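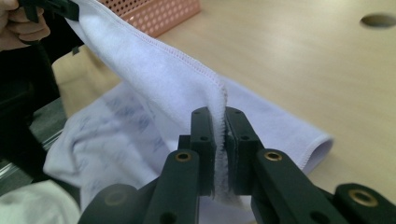

The Triltelard is a hand-held, two-fingered gripper that you squeeze like a pair of kitchen tongs, and I should say up front that I've built two of them, so this entry leans on my own bench more than an encyclopedia probably ought to. It was drawn up by Piret Laur in a shared workshop called Drirkano, and it has been passed around, copied and fiddled with ever since. The fingertips are upright black blocks with squared ends and small round holes drilled in them, and they sit on linkage arms that open and close a bit like scissors. The brass-coloured inserts are set into round holes in the arms. Cloth is what most of us end up testing it on, usually with one gripper holding a corner up and a second pinching the hem further down. White and fuzzy is my favourite (you can see straight away when the pads have bunched it!).

Origins

Piret started it one February after giving up on a fully motorized arm she'd been calling Stinness. The arm was meant to fold tea towels. It was heavy and slow, and the wrist joint never did behave, but the fingers were lovely, so she cut them free and put a handle on the back. The first drawings are still pinned up at Drirkano and they're wrong in two places, which everybody there knows and corrects by hand.

Construction

All the black parts on mine are printed, and a full set takes my printer 17 hours with the slow profile. I've tried the fast one and the arms came out with a wobble you could feel in the squeeze. The inserts go in with a soldering iron. Go gently, and keep a flat scrap of aluminum handy to press each one level while the plastic is still soft. There are 8 screws in the linkage, and I use thread locker on every one.

Adjustment

Colour me fussy, but I think the pads matter more than anything else on the tool. If they meet square at the tip, a hem stays put. If they meet at the heel first, the cloth creeps out sideways and you'll be blaming the fabric all evening. Povilas Luik shims his with strips of bicycle tube. I sand mine, a little at a time, and check against a sheet of paper.

Variants

The Valcárcel is the best-known offshoot, with longer arms and a softer return spring. It's nicer on small hands, though I find it vague on thick seams. Povilas keeps a tally on his, and it had passed 2,000 squeezes before the left arm cracked near the pivot. He printed another and carried on with the same screws.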